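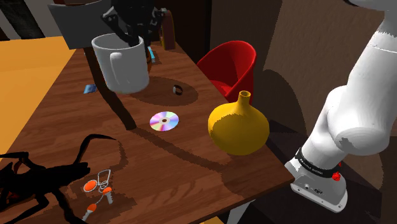
White mug, reddish-brown wooden table.

Review: the Stoker complaints portal, Skultgate Town Council

Skultgate has bought itself a website for people who think the council has broken its own rules. It is called Stoker, it comes from a firm called Wyss, and I have now used it to object to the new bylaw on street preaching, which bans amplified sermons outside the market hall but leaves the man selling phone covers free to shout all day.

Signing up took 9 minutes, two of them spent proving I was not a robot. The form itself runs to 62 questions. Question four asks which of your rights has been infringed and offers a drop-down menu, in which freedom of religion sits between fly-tipping and "other". You then get 1,000 characters for the complaint and, generously, another 300 for how it made you feel.

Credit where due: the bylaws are all on there and the search works. Skuvthorpe still keeps its own in a ring binder behind the reception desk, open Thursday mornings. Stoker also sends a reference number straight away, and the text is large enough to read without glasses.

Saving a draft is less of a success. I lost mine twice, the second time at question 58. Attachments must be PDFs, and there is no way to add your name to a neighbour's complaint, so six of us have filed the same one separately.

Three stars. My objection has been "under consideration" since October.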